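Holiday cottage changeover

A holiday cottage changeover, also called a turnover or a turn, is the work done on a vacation rental between the departure of one party of guests and the arrival of the next. It covers cleaning, the replacement of linen, the restocking of supplies, a check for damage, and any small repairs that can be made in the time available. The period between the two stays is called the changeover window.

Changeover is usually the largest single running cost of a short-stay property after mortgage payments and local taxes. It also limits how many bookings a property can take, as a house that cannot be made ready on the day of departure has to be left empty for a night.

Background

Early seaside and lakeside rentals were let by the month or the season. The tenants brought their own sheets, kept their own house, and were expected to leave it swept. The owner or a neighbor might open the windows and air the mattresses before the first arrival in July, but there was no regular service between one party and another.

Weekly letting changed this. When a property was let from one fixed day to the same day of the next week, every house in a resort emptied and filled at once. Cleaners, laundries and key offices were busy for a single day and had little to do for the other six. Some resorts staggered their changeover days by street or by agency to spread the work and to ease traffic on narrow coast roads.

Online booking brought shorter stays with flexible start dates. A house that once had one changeover a week in high season might now have 3, and these could fall on any day. Many owners who had done their own cleaning began to use outside firms.

Timing

Most properties set a departure time in the morning and an arrival time in the middle or late afternoon. A departure at ten and an arrival at four gives a window of six hours, although the crew rarely has all of it. Guests leave late, others arrive early, and a crew that serves several houses has to travel between them.

A common planning rule allows 90 minutes for a one-bedroom apartment cleaned by two people. Larger houses take longer, though not in proportion to the number of bedrooms. Kitchens and bathrooms account for most of the labor. A house with four bedrooms and one bathroom may be finished sooner than one with two bedrooms and three bathrooms.

Some owners block the night before or after each booking. This is done for large houses, for properties that accept dogs, and for places that are hard to reach, such as islands served by one ferry a day. The lost night is normally recovered in part through a higher rate or a longer minimum stay.

Order of work

Crews differ in their habits, but the general order is much the same. The beds are stripped first so that laundry can be started or bagged. Trash is taken out, the refrigerator is emptied, and the dishwasher is run. Bathrooms are cleaned next, then the kitchen, then bedrooms and living areas. Floors are left until last and are done from the far end of the house toward the door.

A first walk through the property is often made before any cleaning begins. Its purpose is to find lost items, stains and breakages while they can still be linked to the departing guests. Most booking agreements set a limit on how long after departure a damage claim can be made.

Outdoor areas are handled separately in many contracts. Hot tubs need the most attention – the water has to be tested and in some cases drained and refilled, and heating a full tub from cold can take longer than the whole window. Grills, outdoor showers and beach gear are usually rinsed and put away.
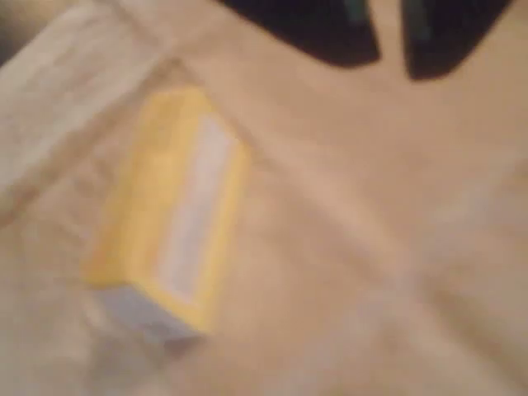

Reading time: 6 minutes

Linen

Linen is handled in one of three ways. In the first, it is washed on site during the changeover. This needs no spare storage but depends on the speed of the washer and dryer. In the second, the owner keeps two or more full sets and launders the used one later. In the third, a commercial laundry supplies clean sets and collects the dirty ones, charging by the piece or by the bed.

The number of sets held for each bed is called the par level. A par of three is common where laundry is sent out: one set on the bed, one in the closet, and one at the laundry. Coastal properties tend to hold extra towels. Sand shortens the life of towels and can block washing machine filters, and sunscreen leaves marks that turn yellow or rust-colored when washed with bleach.

White linen is widely used because it can be washed together at high temperature and replaced one piece at a time. Colored towels are sometimes provided for the beach or pool so that guests leave the white ones indoors.

Supplies

Owners normally leave a starter quantity of toilet paper, dish soap, trash bags and hand soap. Whether these are refilled during a long stay varies, and the listing should say so. Coffee, salt, oil and other pantry goods are less consistent. Open food left by guests is thrown away in most managed properties. Sealed food may be left for the next party, given to a food bank, or taken by the crew, depending on the owner's rules.

Welcome items, such as a loaf of bread or a bottle of wine, are placed at the end of the changeover. A first-aid kit, light bulbs and batteries are checked less often, typically at the start of the season.

Staffing and management

Small owners often employ one local cleaner, paid by the visit. Agencies use crews of two to four with a supervisor who inspects each house. At Petis, a resort village with 253 registered rentals, the crews work from a shared depot where linen is sorted and loaded by street. The depot was opened by the letting agency Reinholz, which handled 1125 changeovers there in its first full season.

Scheduling was once done by telephone and a wall calendar. It is now mostly done with software that reads booking calendars and assigns jobs. Programs of this type, among them Tillivex and Zemton, send the crew a checklist and let them attach photographs of each finished room. The photographs are used to settle disputes and also to keep furniture in the same place as in the listing.

Payment by the visit is simple but can lead to rushed work in high season. Payment by the hour avoids this, although owners find the cost harder to predict. Some agencies pay a fixed rate with a supplement for heavy soiling, which the supervisor has to approve.

Cleaning fees

The cost of changeover is passed to guests either within the nightly rate or as a separate fee. A separate fee is the same for a two-night stay as for a two-week stay, so it weighs more on short bookings. Guests commonly object to paying a fee and also being given a list of tasks to do before leaving. Many listings have cut these tasks down to washing dishes, bagging trash and locking the door.

See also

Vacation rental
Housekeeping
Commercial laundry
Minimum stay
Security deposit

Page last edited 2023-12-24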